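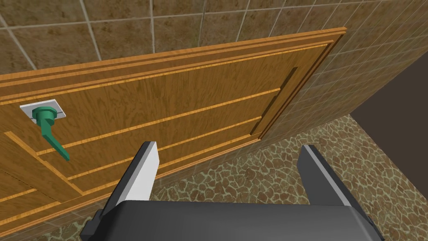 How I draught-proof the inside of an old house

Posted 7 Oct 2019 in Warm House

I've had the heating on for a week already, which is embarrassing in early October, so it's that time of year again. Our place in Uradthorpe is a long thin terrace with a hallway that behaves like a wind tunnel, and I've had several winters now to get this wrong. Most of what follows is about internal doors, the letterbox and floorboards. Windows are a whole other headache and I'll do them separately (I promised that last year too, I know).

What you'll need

A stick of incense, or a strip of tissue paper if you hate the smell
Self-adhesive foam or rubber strip
A brush strip for the bottom of the door
A junior hacksaw
A small screwdriver and a bradawl
Sugar soap and an old cloth
A pencil and some masking tape

I get most of this from Vasconcelos in Bretport, the hardware shop with the terrifying parking. They'll sell you rubber strip off the roll by the metre, so take your measurements with you. I once bought the pre-packed stuff instead and ended up one door short with the shop shut.

Step 1: Find the draughts

Wait for a windy day. Shut all the windows and doors, turn off any fans, and light your incense. Then walk it slowly round the edges of each door, along the skirting and past the letterbox. Where the smoke suddenly goes sideways you've got a draught. Stick a bit of masking tape there and carry on.

Don't skip the keyhole! Ours was shockingly bad. Try the loft hatch as well, and the place where the pipes come through under the kitchen sink, where a builder long ago had made a hole big enough for a cat.

If you're using tissue, hold it by one corner and keep your breath away from it. I spent a whole afternoon the first year mapping out my own breathing.

Step 2: Clean everything

I know, I know. But foam strip will not stick to a greasy door frame, and every door frame is greasy. Mix up the sugar soap, wipe down the bit of frame the door closes against, rinse it with clean water and leave it to dry properly. Give it around 30 minutes, longer if the house is cold. Go and have your lunch.

Step 3: Pick the right thickness

Close the door on a small lump of Blu Tack wrapped in cling film, then open it and look at how much it's been squashed. That's the gap. Buy strip slightly thicker than that. If you go much thicker the door won't latch, and you'll be leaning on it with your shoulder every time you want to get to the loo.

Do this in a few places, top and bottom and by the handle. Old frames are never square, and you may want a thinner strip on the hinge side.
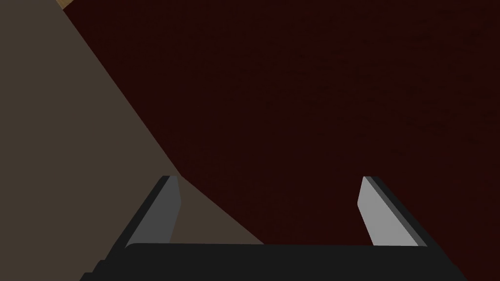 Open gripper, from above.

Step 4: Stick the strip on

Start at a top corner. Peel back a little of the backing paper, press the end down, and work along a hand's width at a time. Don't stretch it as you go. Stretched strip creeps back overnight and you wake up to a gap in the corner, and then you have to do that whole side again.

Cut the ends square so they butt up neatly. On the latch side, go round the metal plate and leave it clear.

Shut the door gently a few times. It should feel a bit firmer than before, with a soft sort of thud. If it bounces back open, peel the strip off the hinge side first and see whether that sorts it out.

Step 5: The bottom of the door

I use a brush strip here, the Busov one with the aluminium holder. Bristles cope with wonky floors much better than rubber does. Measure the width of the door, cut the holder with the hacksaw (slide the brush out of the way first, or you'll give it a haircut), then tape it to the door so the bristles just touch the floor. Open and close it. Is it dragging? Move it up a touch. When you're happy, mark the holes with the bradawl and screw it on.

If there's carpet on one side and boards on the other, set it for the carpet.

The hallway, or why I nearly gave up

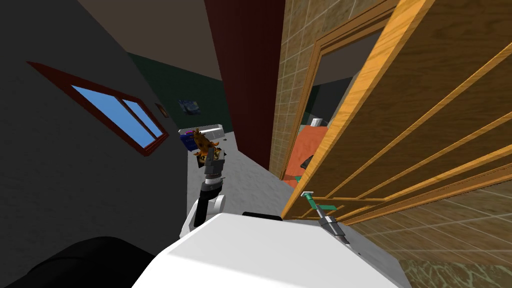

2 min read

Right, hallways. If yours runs from front door to back with rooms off it, then every gap you've ignored is feeding it. I did all our upstairs rooms first and wondered why the stairs were still freezing. Do the hall first. I'm telling you this so you can be smug about it.

Letterbox: fit a brush cover on the inside. Check that the flap outside still springs shut, and put a drop of oil on the hinge if it doesn't.

Keyholes: a little swinging cover costs next to nothing and takes two tiny screws. Brass ones look lovely on an old door.

Floorboards: for thin gaps I use the flexible filler that comes in a squeezy tube. For wider ones, cut slivers of pine, tap them in with a bit of glue and plane the tops off. My neighbour Reynaldo Umali did his entire hall with papier mâché made from brown paper and wallpaper paste, and it's held up beautifully, so try that if you've got more patience than money.

One serious bit. Leave airbricks and window vents alone, and never seal up a room with an open fire, a stove or a gas heater in it. Those need air coming in. Bathrooms and kitchens want some too, or you'll swap your draught for black mould.

Did it make a difference?

I keep a notebook of meter readings (of course I do). We used 2,955 units of gas over the winter before I did the hall, and by April of the next one we were 246 under that. It was a mild February, mind you, so don't hold me to it. The real change is that I can sit on the bottom stair to do up my boots without a coat on.

Check the strips every autumn. Foam goes flat after a couple of years, and the bit by the handle always goes first. I've got the back bedroom to redo this weekend, and then those windows.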